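Notebook > Workshop > Gripper Care

The two-finger gripper on the Plorkier cell at Pastcombe is inspected after every 100 box transfers. The green fingertip pads are wiped with a damp cloth and checked for lifting at the corners. The linkage screws are then tested by hand with the short driver, starting from the fingertips.
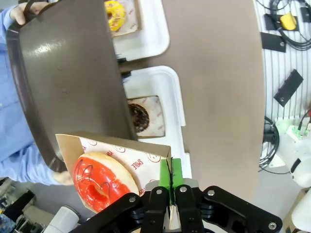
The gripper holding the edge of a donut box, with the brown tray held up alongside.

Closing force requires particular care with cardboard. The cell was previously set at 49, a value carried over from rigid parts, and box edges were being creased. It has been lowered in steps of 2, with a fresh box used at each step. Pads were last replaced at transfer 289, and the finger zero position was reset afterwards. Omitting the reset leaves the fingers slightly open at full close.

Comments

Mansa Zakaria: Do you reset zero with the pads fitted or bare?

Author: Fitted, and pressed down fully beforehand.

Trivero: We had the same creasing. Thank you for the note on step size.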